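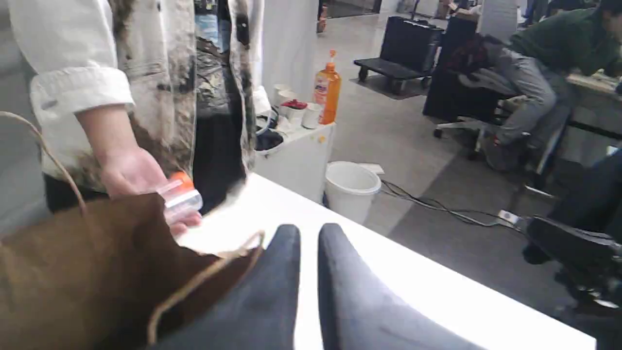

Wrist view, bottle and bag handover

Ticket: Hover recorder throws out good bag episodes
Status: open, waiting on reporter

Hi all, I'm back with another one, sorry! We're collecting bag-packing examples on the two-arm setup at Hatema. One arm keeps the paper bag open, a person holds out a small orange-capped bottle, the other arm takes it and drops it in. Since the Thursday update, Hover has been marking a pile of these as "no grasp" and leaving them out of the export.

Out of 396 episodes, 57 got that label. I sat down with a coffee and watched every one of them, and most look perfectly fine to me. The bottle goes in the bag and the arms go home. The arm doing the bag is the one getting flagged, by the way, never the one taking the bottle.

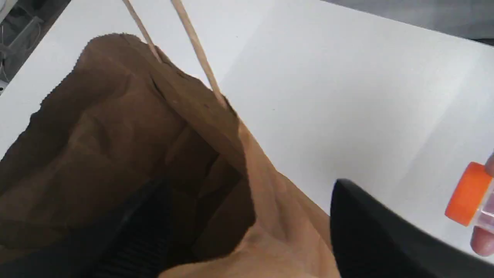
hatema_bench2

Things I've tried so far:
Restarted the recorder. No change.
Recalibrated both grippers. No change.
Swapped in a fresh bag, thinking the old one had gone soft. Same label, maybe a bit less often.
Rolled back to the old task file from the Abdella project – that one won't load at all now, so I put it back.

My guess is the closing check. Paper is so thin that with one finger inside the bag and one outside, the jaws end up nearly shut, and Hover thinks they're holding nothing.

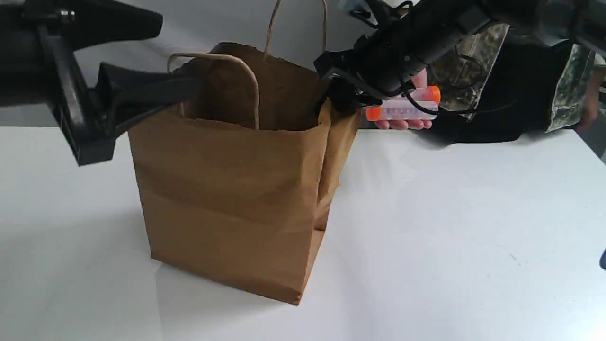 Drustov Support: Your guess sounds right. The update raised the minimum jaw gap for a valid grasp. Please set the gap check to "off" for the bag arm only, leave it on for the other one, and re-run the labeler on the saved episodes. You don't need to record them again. Can you tell us how many change?

Okay, did that over lunch. The re-run took roughly 9 minutes and most of the flagged ones came back, yay. The few that didn't are ones where the bag really did slip, so I'm happy to lose those. 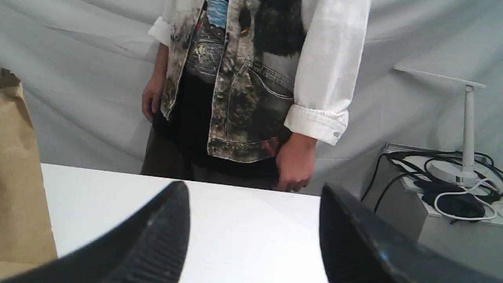
One leftover problem, and I can open a new ticket if you'd like it separate. The export still stops at 325 episodes, same as before the re-run, even though the list on screen shows the new labels. I cleared the export folder and tried again and got 325 again. Is there a cache somewhere I should be deleting? I'll leave the setup as it is until I hear from you.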